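Door hardware: lever and pull handles at Moreswood

The May inspection of interior doors at Moreswood is closed. Handles in the ground-floor corridor were checked for play at the fixing points, spring return and surface wear. Metal handles stay in service. Fixings that had worked free were retightened by hand; power drivers strip the threads and are not to be used.

Residents reporting a stiff handle should give the door number and say whether the fault occurs on pulling, on turning or on both. A handle that moves against its mounting goes on the priority list and is seen to within 5 working days. 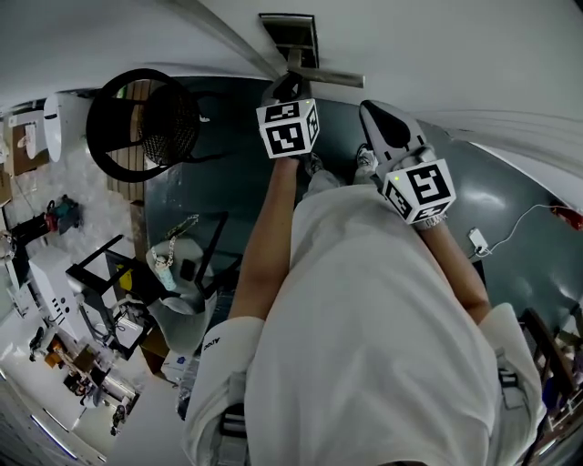
Inger Vigfúsdóttir writes that the handle by the Hostaddale entrance still clicks when it is pulled from the left, and asks whether oil would help. Oil collects grit in the spindle bearing. Dry graphite is preferred, applied in 2 short puffs with the handle held open.

Replacement screws are kept in the Zeman cabinet, second drawer. Sign for what you take.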